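Planning the next bench: what we'd like to buy, and what we can wait on

Print this item | E-mail this item

December 20, 2025

The equipment request for the Flostville lab is due in January, and I've been happily buried in quotes for two weeks. I love this part of the job! Last year we asked for one big lump sum with a short paragraph under it, and the questions that came back took most of the spring to answer. This time every line has its own note, and I want members to see the draft before it goes anywhere.

The short version is that we're asking for a second two-arm bench. The first one has been busy enough that people are signing up for evening slots, and the Bisby project needs a bench of its own if it's going to move past the planning stage. We'd keep the same general layout — two arms on one rail, a camera on each wrist, walls on three sides — so anybody trained on one bench can walk over to the other and start.
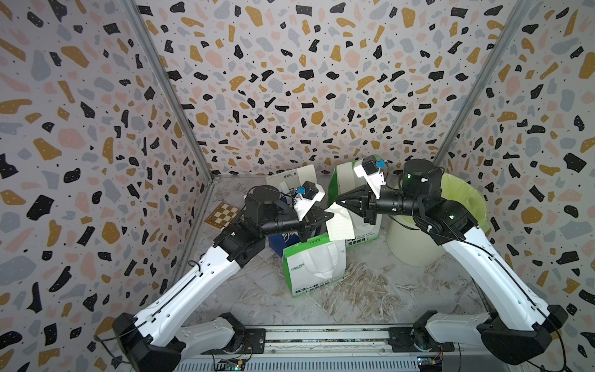 The arms are the part everyone asks about, and they're also the easiest part of the budget to write. Two arms, one price, one delivery date. What caught us out last time was everything around them. Rail, brackets, power supplies, cable, clips, the little boards, wall panels, a floor surface that wipes clean. None of it costs much by the piece, and none of it was on the first order. We ended up placing 7 separate small orders, each with its own shipping charge, and the shipping alone came to $631. You could have bought a very nice set of spare cables with that.

So the new request has a line called "bench hardware" with $4000 in it, and I'm going to defend that line as hard as I can. It covers the rail and posts, the panels, both base plates, cabling with extra length, and a spare for each connector type. I went back and forth on the spares. Then I remembered the nine days we spent waiting for one connector from Grīnberga, with the whole bench sitting there, and I put them back in.

Fingers deserve their own paragraph. Gripper fingers wear, they get bumped, and people want to try new shapes (which is great, please keep doing that). We've been printing ours and borrowing time on somebody else's printer to do it. The draft includes filament and a small allowance for soft pads, but no printer. If you think we should ask for a printer too, write in soon, as I could be talked into it.
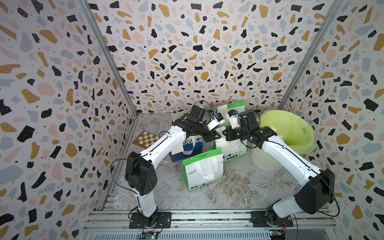 Task materials have never had a budget line here, and I'd like to change that. For a long while people simply brought things from home, and it worked well enough until two groups wanted to compare results and found they'd been handling different things. Bags are a good case. Paper shopping bags with rope handles, like the green-and-white COOL TEA one, are a terrific thing to work around: upright, light, easy to crumple, and awkward to reach past when several are standing close together. They also wear out. I've put down $140 for bags, boxes, paper, and other everyday items, bought in matching sets so both benches can have the same ones. It's a tiny number next to the arms, and I think we'll get more good out of it per dollar than anything else on the sheet.

A word on cameras. The wrist cameras stay as they are. I looked at a sharper model from Gretent, and the pictures really are lovely, but it's heavier and would need a new bracket, and then we'd have two benches that don't match. Matching matters more to me this year. I've kept the quote in the folder, and we can look at it again when the older cameras are due for replacement.

Floor space is the one piece I can't solve with a spreadsheet. The new bench has to go along the north wall, and that means moving the tall shelves and getting another power circuit put in. Facilities has given me a price for the circuit but wants a drawing with the bench footprint, door swing, and walking room all marked. I have a rough drawing. If you're handy with a tape measure and have an hour free, I'd be delighted to have a second set of numbers to check against mine.

Then there's time, which we always forget to budget. Setting up the first bench took far more hours than we'd planned, mostly on cable routing and on getting both arms to agree about where the middle of the floor is. I've written four weeks into the plan between delivery and the first booked session. It may look generous on paper. I'd still rather open the calendar early than cancel on people who've arranged their month around a slot.

Some things I've left out on purpose: a third arm for practice, a rolling stand, a bigger monitor, a second set of wall panels in another pattern. I'd enjoy every one of them! They're on a separate wish sheet with prices, so if some money turns up late in the year we can order the same afternoon.

The full draft is in the shared folder under "Bench Two." Please read the bench hardware page with a mean eye and tell me what's missing, especially anything you had to run out and buy yourself this past year. Part numbers are welcome, and so are old receipts. Comments should go straight into the sheet, next to the line you mean, and I'll answer them there as they come in.

Print this item | E-mail this item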